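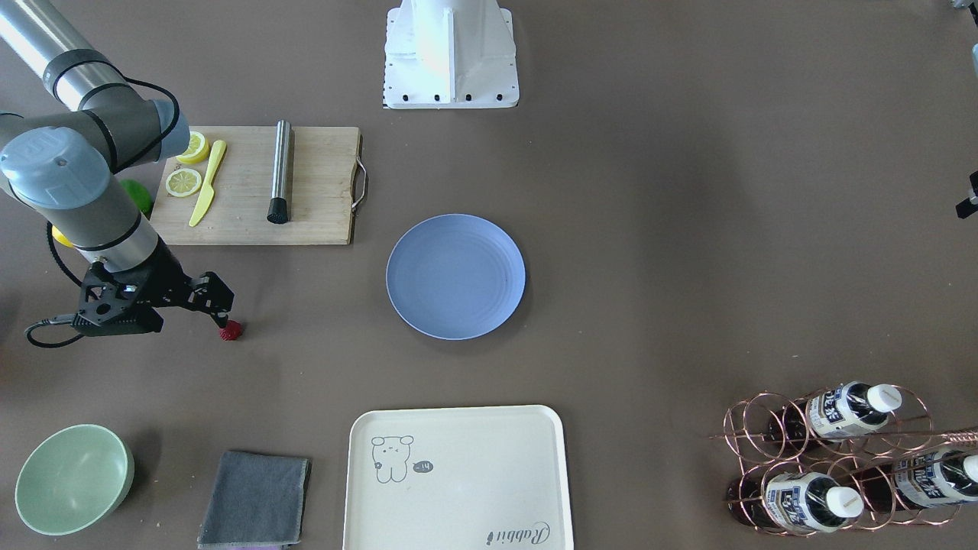 Wer Zitronen direkt aus dem Kühlschrank presst, verschenkt die Hälfte, schrieb eine Leserin zur letzten Ausgabe dieser Seite, und sie wollte wissen, ob man die Früchte vorher rollen soll oder nicht. Man soll. Die Zitrone eine halbe Stunde bei Zimmertemperatur liegen lassen, dann mit der flachen Hand unter Druck über die Arbeitsfläche rollen. Bei Limetten ist der Unterschied noch größer, weil sie fester sind.

Scheiben schneiden
Für Getränke die Enden großzügig abschneiden und die Scheiben nicht zu dünn machen, sonst zerfallen sie im Glas. Ein gelbes Kunststoffmesser sieht nett aus und reicht für Erdbeeren. Für Zitronenschale nehme ich lieber eine Klinge mit Wellenschliff. Kerne mit der Messerspitze herausheben.

Stößel
Ein Stößel aus Edelstahl nimmt keinen Geruch an und darf meist in die Spülmaschine. Das geriffelte Ende von Hand nachbürsten, dort setzt sich Fruchtfleisch fest. Limettenstücke nur andrücken - wer die Schale zermahlt, bekommt ein bitteres Getränk. Minze kommt erst danach dazu.

Holzbrett
Zitrussaft gleich abwischen. Das Brett mit warmem Wasser und wenig Spülmittel abwaschen, beide Seiten, und hochkant trocknen lassen. Hat es einen Griff aus Metall, die Stelle am Holz gut abtrocknen. Ich öle meines im Januar und noch einmal im Sommer, das Öl von Branach zieht über Nacht ein. Einweichen verträgt kein Holzbrett.

Sirup auf Vorrat
200 g Zucker in 200 ml Wasser auflösen, die dünn abgeschälte Schale von zwei Zitronen dazu, 20 Minuten ziehen lassen, abseihen. Ich fülle ihn in die kleinen Bügelflaschen von Flellari. Im Kühlschrank innerhalb von 9 Tagen verbrauchen.

Reste
Angeschnittene Zitronen mit der Schnittfläche nach unten auf eine Untertasse legen. Übrige Scheiben einzeln auf Backpapier einfrieren und später in eine Dose umfüllen - sie ersetzen dann die Eiswürfel.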